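Fokgate white work table, reviewed after four months
Posted by Llinos Gittins, December 30, 2018

I bought the Fokgate table in August to go in the small office at the back of our unit. It replaced an old oak desk with drawers that took up too much of the floor and was too dark for the room. I wanted a plain white rectangle with nothing underneath it, and I wanted it to cost less than the desk had. The Fokgate was on sale and it met both conditions.

Delivery and assembly

It came in one flat box. The top was wrapped in foam and had cardboard corners taped on, and there was no damage. The legs were in a separate sleeve with the bolts in a bag. The instructions are a single folded sheet with drawings and no words. I put it together alone in 50 minutes, and 8 of those went on looking for the hex key, which was taped to the inside of the lid.

Turning the table over at the end is a job for two people. I did it by myself and scuffed one leg on the door frame. The mark came off with a damp cloth.

The top

The surface is smooth and a flat sort of white. Pencil wipes off. Ballpoint wipes off if you get to it the same day. I had a felt-tip mark that needed rubbing alcohol, and after that there was a slightly shinier patch the size of a thumbprint that I can find if I look for it from the doorway.

I do a lot of cutting and mounting, and I would not cut directly on this table. I keep a board on it for anything with a knife. Light-colored sheets and boards slide more than I would like. On the oak desk they stayed put, and here I end up holding them down with my forearm or a strip of low-tack tape.

Glare was a worry with so much glass in the room. With the blinds down it's fine. With them open in the morning I move to the other side of the table.

The grommet hole

There is a small round hole near one corner for cables. It is a good idea and a bit too small. A laptop charger cable goes through if you feed the thin end first. A standard power plug does not. If you want a lamp with a regular plug on the table, its cord will have to go over the back edge. You can turn the table so the hole sits wherever your outlet is, but you only get one hole, so think about it before you load the table up.

The legs

The legs are white and sit at the corners. There is no bar to kick. I work standing up for part of the day and the height is a little low for that, though no worse than any other table sold for sitting at. On our wood floor it rocked at first. The feet screw in and out, and 2 turns on one of them fixed it. I checked it again last week and it was still level.

It has some sideways movement if you lean on the short end. Typing and drawing don't set it off. Sanding does.

Compared with the others I looked at

The Dusemura was my first choice. It has a thicker top and a cable tray, and it was too long for the wall. The Mathias was the right size but only came in gray or a walnut finish. I have used a Jullia table at a previous job, and the Jullia is heavier and stiffer than this one. If you do any hammering or clamping, spend the extra money on that.

Verdict

4 out of 5. I took the point off for the grommet and the sideways movement. The size is right, it cleans up well, and the room is brighter than it was with the desk. I would buy it again for paper and screen work.

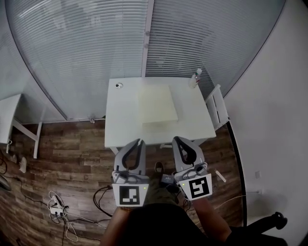

The Fokgate by the blinds, with the grommet hole in the far left corner.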